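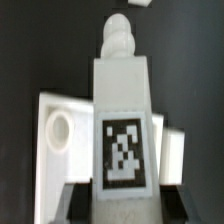 Memon-Haushalt: Greifaufnahmen zu Alltagsarbeiten
Datenblatt, Stand 14. Juli 2019

Zweck

Memon-Haushalt sammelt Aufnahmen von Handgriffen, wie sie in Küche, Waschraum und kleiner Werkstatt anfallen. Der Datensatz soll helfen, eine einfache Frage nüchtern zu beantworten: Welche dieser Arbeiten kann ein Arm mit Zweifingergreifer heute ohne Eingriff erledigen, und bei welchen muss noch jemand danebenstehen?

Umfang

Enthalten sind 1.931 Durchläufe, davon 1.080 aus dem Haushalt und der Rest aus der Werkstatt. Kein Durchlauf ist länger als 300 Sekunden. Dauert die Arbeit länger, wird abgebrochen und der Durchlauf als nicht erledigt geführt. Bei 519 Durchläufen hat eine Person eingegriffen; Zeitpunkt und Grund stehen in der Datei eingriffe.csv.

Aufgaben

Haushalt: Besteck sortieren, Becher in ein Regal stellen, Geschirrtücher falten, Krümel vom Tisch wischen, Schraubdeckel öffnen.
Werkstatt: Schrauben nach Länge ablegen, Teile in Kartons setzen, Kabel aufwickeln, Werkzeug zurückhängen.

Stand der Dinge

Feste Gegenstände mit bekannter Form laufen gut. Becher und Kartonteile werden meist beim ersten Versuch gegriffen. Tücher sind weiterhin schwierig: Der Greifer fasst oft zwei Lagen statt einer, und die Kante geht beim Umlegen verloren. Kabel aufwickeln gelingt nur mit vorher ausgelegtem Anfang. Für einen unbeaufsichtigten Betrieb in einer Wohnung reicht das nicht. Am Packtisch mit immer gleichen Teilen sieht es besser aus.

Aufbau der Ordner

judanau/ Haushaltsaufgaben
herkine/ Werkstattaufgaben
kalibrierung/ Kameraparameter und Markerlagen
eingriffe.csv

Bekannte Mängel

Die Aufnahmen aus März haben einen Zeitversatz zwischen Bild und Gelenkdaten. Er ist in den Metadaten vermerkt, aber nicht herausgerechnet. Glasbecher fehlen ganz. In einigen Werkstattläufen verdecken die Finger das Teil beim Ablegen, dort bitte nur die Gelenkdaten auswerten.

Nutzung

Frei für Forschung und Lehre. Zum Einlesen dient das Skript trakus_laden.py im Hauptordner. Fehler bitte mit Ordner und Laufnummer melden.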